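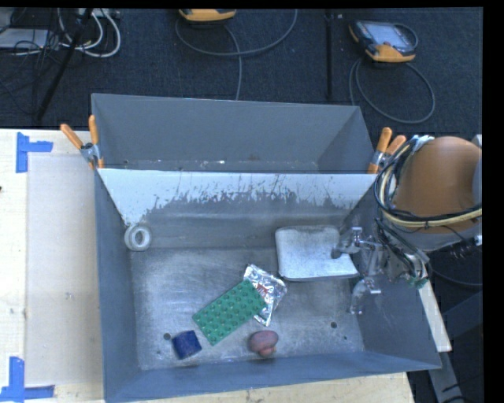 Óxido blanco en chapa galvanizada plegada: ¿pasivar, pintar o dejarlo?

urho_k
Tengo varias cubetas de chapa galvanizada en continuo, plegadas en taller, que han pasado el invierno apiladas en un almacén sin calefacción. Entre las caras en contacto ha salido un depósito blanco, pulverulento, sin picaduras visibles. Lo he retirado con cepillo de nailon y agua. La duda es si merece la pena aplicar un pasivante o ir directamente a imprimación epoxi. Uso previsto: interior, piezas pequeñas, sin líquidos.

Pirjo Heinonen
Si el depósito sale con nailon y debajo queda gris mate continuo, el daño es superficial. Eso es hidróxido de zinc formado por condensación entre superficies sin ventilación. En interior seco no haría nada más. Mide espesor en 3 puntos por cara y compara con una zona que no haya estado en contacto.

urho_k
No tengo medidor propio. Puedo pedir uno prestado el domingo.

traltmont_taller
Discrepo con lo de no hacer nada. El galvanizado en continuo lleva mucho menos zinc que el de inmersión por pieza, y en los pliegues la capa ya viene microfisurada. Si además hay roce de piezas metálicas, el recubrimiento se va por abrasión antes que por corrosión. Yo desengrasaría, lijaría en mate con grano 500 y daría imprimación epoxi de dos componentes.

Pirjo Heinonen
Grano 500 sobre zinc fino no aporta perfil de anclaje y quita recubrimiento. Para epoxi sobre galvanizado, desengrase alcalino y una imprimación formulada para zinc. Y si hay roce, la pintura tampoco aguanta: salta en placas y deja un borde por donde entra humedad.

traltmont_taller
Depende del espesor de película. Con dos manos bien curadas no salta. Lo que salta es la alquídica, que saponifica en contacto con el zinc.

Pirjo Heinonen
En lo de la alquídica estamos de acuerdo. En lo otro no.

aatos.r
Aporto un dato de taller. Probamos la imprimación Wosetis en 4 bandejas con tornillería suelta y otras 4 sin tratar. A los 12 meses las pintadas tenían peor aspecto en el fondo; las desnudas estaban rayadas y grises, sin óxido rojo salvo en un canto de corte. No es un ensayo normalizado y no medimos humedad.

urho_k
¿El canto lo tratasteis después?

aatos.r
Brocha y pintura rica en zinc, solo en el canto. Sigue igual desde junio.

oona_t
Antes de discutir recubrimientos corregiría el apilado. Separadores entre piezas, ligera inclinación para que escurra y nada de film retráctil cerrado. Si vuelven a pasar el invierno encajadas una en otra, el depósito reaparece con pasivante o sin él.

traltmont_taller
Eso no lo discute nadie.

urho_k
Resumen de lo que voy a hacer: separadores, medición de espesor, cantos con pintura rica en zinc. El interior lo dejo sin pintar de momento. Si la medición sale baja en los pliegues, reabro el hilo.

Comentarios de lectores

Elin Penry: ¿El cepillo de latón sirve para retirar el depósito? En Huttunen solo tenían latón y acero.

Pirjo Heinonen: Nailon. El acero deja partículas que luego se oxidan, y el latón tampoco lo usaría sobre zinc.

jetov_88: Falta el tipo de chapa. Con un Z100 y con un Z275 la respuesta cambia.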